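Shopping for robot arms: where our equipment pot is going
18/12/2022

Right, the budget. I promised I'd write it up before the break, and the kettle's on, so let's get it done!

As most of you know, we've been trying to decide whether the next big purchase should be more arms or more of everything else. I had quotes from Zodar and Vetel, and they came out so close on the arms themselves that I ended up comparing the boring bits – spare fingers, delivery, how long you wait for a cable. Vetel quoted 13 weeks for replacement grippers. Zodar quoted 3. You can guess which way I'm leaning (though their carriage charges made me wince).

The line I got badly wrong last time was the small stuff. I put down £1,000 for the whole year and we'd spent it by July, mostly on leads, clips, tape and storage tubs. So the Katsaros project gets its own consumables line this time, and please do tell me before you order anything, even if it's only bin liners. 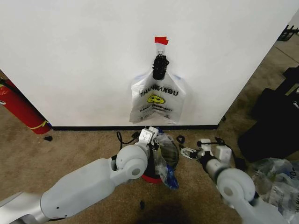
Words and photo: Newsletter editor

Carrier bags are high on the list for the tidying work, as you can see from the carpet. They cost next to nothing and they're a proper test for a pair of two-fingered grippers, all creases and see-through plastic. I'd like a wider mix of them next year, printed and plain, thick and thin, and 34 of each should keep us going.

Still to settle: whether we renew the Varier service plan or put that money towards a second set of fingers. I'm for the fingers. Send me your thoughts, and your receipts – all of them, please, even the crumpled ones.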